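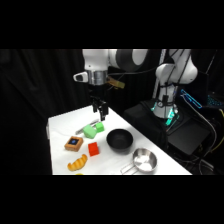

Run the finger comparison after the arm has been homed and the Pultport controller shows no faults. The test uses one arm, one pair of fingers at a time, and the same set of objects for every pair. Start each run with the fingers slightly open and pointing straight down over the green blocks, and leave the bowl and saucepan on the table as drop targets. Keep the wrist cable slack enough that the last joint can turn without pulling on it.

## 4.2 Comparing finger sets

1. Press the stop button and fit the first finger set. Tighten both screws by hand, then a quarter turn with the key.
2. Release the stop and open the gripper fully, then close it with nothing between the fingers. The tips must meet evenly.
3. Set grip force to 40 percent and arm speed to 800 in the Gouveia panel.
4. Load program 1172. It makes eight picks, starting with the small cube.
5. Stand clear of the table and press Run.
6. Write down each pick as held, slipped or missed. A pick that slips over the bowl still counts as slipped.
7. Put the objects back by hand and repeat with the next finger set.

**Note:** Flat utensils are the hardest item for wide tips. If the fingers touch the tabletop before closing, raise the pick height one step and start the run again - don't change it halfway through.

**Note:** Check the wrist camera view after every finger change. Longer fingers can block part of it.

**Caution:** Never reach under the gripper while the program is paused. The arm may resume as soon as the panel is touched.

Send completed sheets to Anqi Luo. Questions about force settings go to Sihan Kong.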